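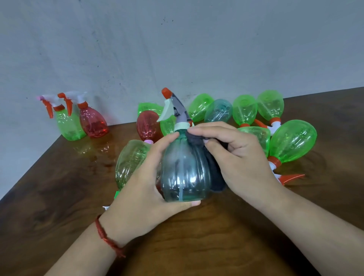 원형탈모 가족모임 '팍게이트(Pakgate)' 문의 메일이 너무 밀려서 일단 여기에 몰아서 답합니다. 급하게 쓰는 거라 순서 엉망이에요. 두피 쪽 질문이 제일 많았고 그다음이 학교, 그다음이 가발 대여. 두피 보습용 물은 분무기에 담아 쓰면 편해요. 방아쇠 달린 반투명 청록색 통인데 속이 비쳐서 남은 양 보기 좋음. 크림은 따로. 아래에 없는 질문은 메일 주세요, 답은 좀 늦습니다.

## 모임 관련

**환자 본인만 가입되나요?**

아니요. 부모, 형제, 배우자 다 됩니다. 현재 회원 138명이고 절반 넘게 가족이에요. 조부모님도 계심.

**진단서 내야 하나요?**

안 받습니다. 가입 양식에 이름(별명 가능), 연락처, 지역만. 아이 이름은 안 적으셔도 돼요.

**전신탈모도 되나요? 항암 때문에 빠진 경우는요?**

전신탈모, 전두탈모 당연히 됩니다. 항암 탈모는 저희 자료가 거의 원형탈모 중심이라 도움이 덜 될 수 있어요. 가발 대여는 똑같이 신청 가능.

**모임은 어디서 해요?**

곤둔콤(Gonduncombe) 2층 작은 방. 엘리베이터 있음. 저녁 7시 시작, 9시쯤 끝. 9월부터는 한 달에 2번으로 늘어납니다. 온라인 참여 링크는 당일 오후에 보내드려요. 카메라 끄고 들어오셔도 되고 말 안 하셔도 됩니다.

**모자 벗어야 하나요?**

본인 마음. 벗는 분도 있고 1년째 안 벗는 분도 있어요.

## 가발 대여

**대여 기간은?**

19주. 연장은 한 번 되는데 대기자가 있으면 안 됩니다. 지금은 아동용 대기가 좀 길어요.

**비용은요?**

대여료 없음. 왕복 택배비만 부담. 어려우시면 양식 맨 밑 칸에 체크하세요. 사유 안 적어도 됩니다.

**세척해서 보내야 해요?**

네. 찬물, 가발용 샴푸, 비비지 말고 눌러서. 드라이기 쓰지 마세요. 제발요. 인조모는 뜨거운 바람 쐬면 끝이 녹아서 다음 분한테 못 나갑니다. 완전히 말린 다음 망에 넣어서 상자로.

**망가졌어요 ㅠㅠ**

괜찮아요, 말만 해주세요. 몰래 보내시면 검수하다가 늦게 발견돼서 대기자분이 더 기다리게 됩니다.

**사이즈 재는 법?**

이마 헤어라인에서 귀 위를 지나 뒷목까지 한 바퀴. 줄자 없으면 끈으로 재고 자에 대보세요. 속모자 쓰실 거면 쓴 상태로 재야 합니다.

## 학교, 직장

**아이 반 친구들한테 어떻게 설명하죠?**

아이한테 먼저 물어보세요. 설명을 원하는지, 누가 하면 좋겠는지. 선생님이 하길 바라는 애도 있고 자기가 하겠다는 애도 있어요. 짧게 하는 게 좋더라고요. "머리카락이 빠지는 병이고 옮지 않아" 정도. 저학년용 그림책 '잘랄리(Jalali)'는 자료실에서 빌려드려요. 3권밖에 없어서 예약 필수.

**학교에서 모자 못 쓰게 해요.**

담임쌤한테 보낼 편지 양식 있습니다. 메일 제목에 "편지"라고만 써서 보내주세요. 의사 소견서 붙이면 보통 빨리 풀려요.

**면접 때 말해야 하나요?**

정답 없음. 회원들 경험담 모은 파일이 있으니 가입후 보세요. 법률 상담은 저희가 못 합니다.

## 치료

**약 추천해주세요.**

안 합니다. 못 해요. 단톡방에서도 약 이름 대고 권하는 글은 지웁니다. 자기가 써본 얘기는 괜찮고요. 치료는 피부과 선생님이랑 상의하세요.

**아이 눈썹이랑 속눈썹도 빠졌는데요.**

흔히 물어보시는 거. 먼지가 눈에 잘 들어가니까 바람 부는 날엔 안경이나 고글 쓰는 집이 많아요. 눈이 계속 빨갛거나 아프면 안과로.

**여름에 두피가 너무 타요.**

선크림 바르세요, 머리에도. 귀 뒤랑 목덜미 빼먹기 쉬움. 모자는 챙 넓은 거.

## 봉사, 기부

**머리카락 기부 받나요?**

저희는 직접 못 받아요. 가발 제작은 딜티드게이트(Diltidgate) 쪽에서 하니까 그쪽 안내를 봐주세요. 길이 조건, 염색 여부 다 거기 기준입니다. 저희한테 보내시면 반송도 힘들어요.

**재능기부 하고 싶은데 뭘 할 수 있을까요?**

지금 급한 거: 미용사분(가발 앞머리 커트), 영어 번역, 택배 포장. 포장은 한 번에 2시간이면 되고 경험 필요 없음. 번역은 아폴리나르 로블레스(Apolinar Robles) 님이 혼자 다 하고 계셔서 진짜 급합니다.

**답장은 언제 와요?**

72시간 안에 드리려고 하는데 요즘 못 지키고 있어요. 죄송. 일주일 넘게 답이 없으면 스팸함 보시고 다시 한번 보내주새요.

가발 반납 주소 바뀌었습니다. 예전 상자에 붙은 라벨 쓰지 마시고 메일로 새 주소 받으세요.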